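Call for participants: The Ulport Leftovers Diary

We're looking for 50 households in Ulport and Garrido to keep a diary of what happens to their leftovers this winter. Last year's pilot had 13 kitchens and we learned heaps from it, so we're very keen to go bigger!

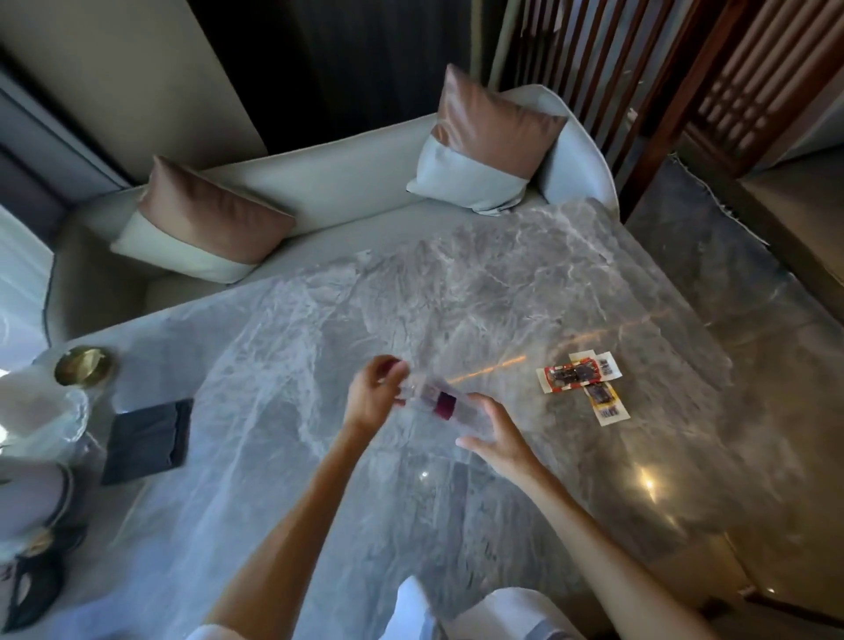

You don't need to be a good cook or especially tidy. Share houses, big families, people living on their own and shift workers who eat tea at 6 am are all welcome, and we'd love more renters this time.

The diary runs for four weeks. Each evening you jot down what was left over, where it went (fridge, freezer, lunch, chooks, bin) and, if you can be bothered, how you felt about it. Most entries take a few minutes. Paper or online, your choice — the paper one has a flavour all its own, and we do enjoy the gravy stains.
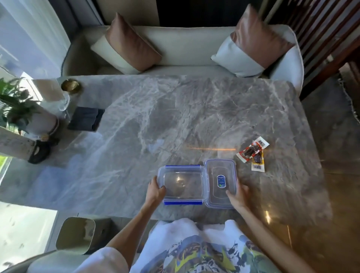
There's also one kitchen visit at a time that suits you. We'll have a cuppa and go through your fridge together, shelf by shelf. Please don't clean it first.

Every household that finishes gets a $169 grocery voucher, posted out after the last diary comes in. You can pull out at any point and we'll delete your entries if you ask.
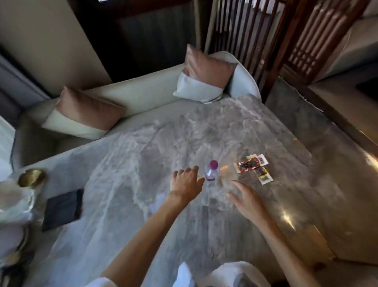 To take part you must be 18 or over and cook at home at least three nights a week. The Prustard neighbourhood is full already, sorry, but we're keeping a waiting list. 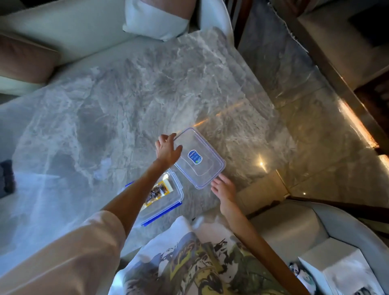 One person from the pilot wrote to us afterwards that she still labels her soup, and that her teenagers have started eating Tuesday's rice on Wednesday without being asked.

Ring or email the Cellura office to put your name down.

© Cellura, Ulport | Contact us | Privacy | Back to top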